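Lultura 탁자 위 물건 데이터 카드

버전 정보
최종 수정 2018년 10월 20일. 관리: Kerkent 목록 작업반. 이전 이름은 Arard 탁자 목록이며, 8월 배포본까지는 그 이름을 썼다. 파일 이름의 접두어 arard_는 호환성 때문에 그대로 두었다.

개요
카페와 휴게 공간의 탁자 위에 놓인 물건의 이름과 놓인 관계를 기록한 목록이다. 탁자 200개 상태, 물건 항목 2274건으로 구성된다. 분류는 30개이며, 그중 20개는 음료와 관련된 것이다(병, 컵, 잔, 뚜껑, 컵받침, 빨대, 냅킨 등). 나머지는 화분, 휴지 상자, 종이류, 소포장, 의자와 소파, 쿠션 등 주변 물건이다.

용도
탁자를 치우거나 다시 차릴 때의 물건 배치를 비교하는 데 쓴다. 판매량 추정, 상표 조사, 이용자 행동 분석에는 맞지 않는다. 이용자에 관한 항목은 수집하지 않았다.

폴더 구성
items.tsv 물건 항목
relations.tsv 물건 사이의 관계
surfaces.tsv 탁자와 바닥면
labels_ko.txt 한국어 분류 이름
CHANGES 변경 내역

items.tsv의 열
surface_id 탁자 번호
item_id 탁자 안에서만 유일한 물건 번호. 탁자가 다르면 같은 번호가 다시 나온다.
class 분류 이름
colour 주된 색. 두 색이 비슷한 비율이면 mixed.
fill 용기에만 적용. empty, part, full, unknown 중 하나.
closed 뚜껑이나 마개가 있는 용기에만 적용.
text 읽을 수 있는 글자만 입력. 일부만 읽히면 읽힌 데까지 적고 물결표를 붙인다.

분류 규칙
병: 마개를 포함해 한 항목으로 센다. 마개가 병과 떨어져 있으면 마개를 따로 적는다.
컵: 종이컵과 도자기 컵을 모두 포함한다. 재질은 material_note에 적고, 확신이 없으면 비운다. 슬리브가 끼워진 컵은 슬리브를 따로 세지 않는다.
잔: 투명한 음료 용기. 안에 얼음만 남아 있어도 fill은 empty가 아니라 part로 한다.
컵받침: 위에 물건이 있든 없든 기록한다. 뚜껑과 구별되지 않는 원형 물건은 round_flat으로 둔다.
종이류: 냅킨, 영수증, 인쇄물, 메모를 구분한다. 겹친 종이는 맨 위 한 장만 센다.
소포장: 설탕, 물티슈 등 내용물을 알 수 없으면 packet으로 통일한다.

관계 규칙
on은 윗면에 직접 닿아 있을 때만 쓴다. 컵받침 가장자리에 걸친 용기는 partly_on이다. 한 물건이 다른 물건을 받치고 있으면 탁자와의 on 관계는 생략한다. near는 한 뼘 이내를 뜻하고, 양방향으로 입력한다. 물건 안에 든 숟가락과 빨대는 in으로 적는다.

탁자 면
surfaces.tsv에는 모양(rect, round, rounded_rect), 재질 계열, 결의 유무를 적는다. 나무 탁자의 수종은 적지 않는다. 8월 배포본에 있던 oak, beech 값은 모두 wood로 합쳤다.

정리 상태 값
clear 음료 용기와 종이류가 없음
set 용기가 모두 컵받침 위에 있음
mixed 일부만 컵받침 위에 있음
loose 컵받침을 쓰지 않음
값은 탁자 단위로 하나만 준다. 화분과 휴지 상자는 판정에서 뺀다. 물건을 집어 든 중간 상태는 moving 열에 1을 적고, 정리 상태 값은 비워 둔다.

알려진 문제
투명한 병의 fill 값은 검토자 사이의 차이가 크다. 벽면의 물방울을 내용물로 적은 항목이 남아 있다.
Schwerdtfeger 형식으로 내보내면 partly_on이 on으로 바뀐다. 변환 전에 원본을 보관할 것.
빨간색과 짙은 빨간색이 섞여 쓰였다. 다음 판에서 red로 통일한다.
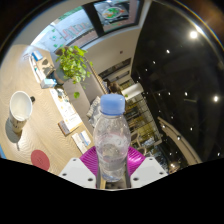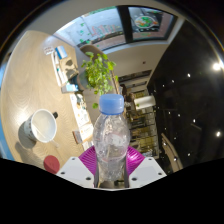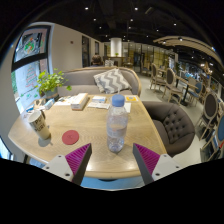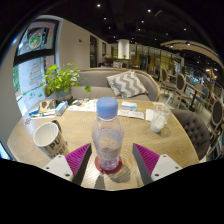 나무 탁자, 파란색 계열 마개의 투명한 병, 컵.

Ottmar Frerichs는 round_flat을 별도 분류로 두는 데 반대하며, 용기가 한 번이라도 올라간 적이 있으면 coaster로 고치고 나머지만 round_flat으로 남기자고 했다. 그렇게 하면 set과 mixed의 판정도 다시 해야 하므로 relations.tsv를 먼저 손봐야 한다는 의견도 덧붙였다. 컵받침 하나에 병과 컵이 번갈아 놓이는 탁자는 어느 쪽에 묶을지 아직 정하지 못했다고 한다.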